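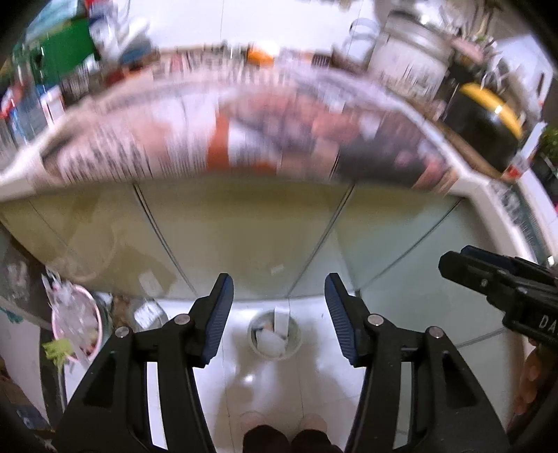 Clostham votes again on what to call the bypass

CLOSTHAM, 25th January. The town council met for three hours on Tuesday night and came within one vote of naming a road that has been open since last March.

The road in question runs from the feed store to the county line and is known on every map as Connector B. Drivers call it the bypass, although it bypasses very little apart from the car wash, whose owner has written to the council on the subject more than once.

Residents were invited in the fall to send in ideas, and 528 of them did. The clerk's office threw out anything rude, which brought the pile down to 132. Those were boiled down to two finalists: Harries Road, after the family that used to farm the land, and Birkari Way, after the creek it crosses.

Supporters of Harries Road pointed out that Clostham already has a Harries Street, a Harries Lane and a Harries Court, and argued that people are used to it. Opponents pointed out the same thing. A man from the fire department asked to speak and said only that he would like to be able to find the place.

Birkari Way has troubles of its own. The creek is spelled three different ways on county signs, and Councilman Gemechu Workneh read all three aloud before asking which one the town planned to pay for. Each new sign costs $100, he said, and he would hate to buy the same one three times.

A late offer from Fistatness, the gym chain that opened next to the feed store, would have covered all the signs in return for calling the road Fistatness Drive. The offer was discussed for longer than anyone expected. It failed, four votes to three.

"I want it on the record that it would have been free," said Vsevolod Semeniuk, who voted for it and lives on Harries Court. He added that his mail goes to Harries Lane about half the time and that he has made some good friends that way.

The council has so far spent $1,544 on the naming process, most of it on printing the ballots and then printing them again with the creek spelled differently.

Both finalists go back to the streets panel, which will report in March. Until then the road is still Connector B. There is no Connector A.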